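Does a 571-out-of-nearly-4000 split tell you anything about cable picking?

Posted by Tundley, 11 Jan 2026

Our works is being pitched a harness-picking cell by Viltia. Their write-up says the policy was trained on 3580 grasps of loose harnesses in a bin, out of 4000 attempts, and that it "generalises to unseen wiring". I can't find what "unseen" means. The only picture of the work is this sort of thing, and I don't see how one harness lying by itself in a yellow bin resembles our tubs, where they come knotted together. 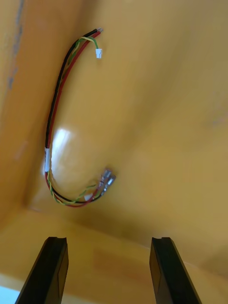 Wrist view, gripper open, single harness with spade terminals and white connectors.

What should I ask them before we agree to a trial? I have a budget for one visit and not much patience for videos.

Sikemar
Ask for the test split. If they shuffled all the grasps and held some back, the same harness will be in both halves and the score is worth very little. You want whole harness types kept out of training. Also ask what counted as a success — closing on a wire, lifting it, or putting it down where it was meant to go. Papers slide between those three all the time. And glare: a shiny yellow bin throws a white patch next to the wires, so have them repeat it under your lights.

Take 20 of your own harnesses along, tangled, and don't send them ahead.

Fu
we had a demo in November and it looked fine to me. just book it

Viltia_user
What Sikemar said. I'd add that the bare wire ends and the terminals need different handling, so get failures listed by where the fingers closed. One overall percentage hides that.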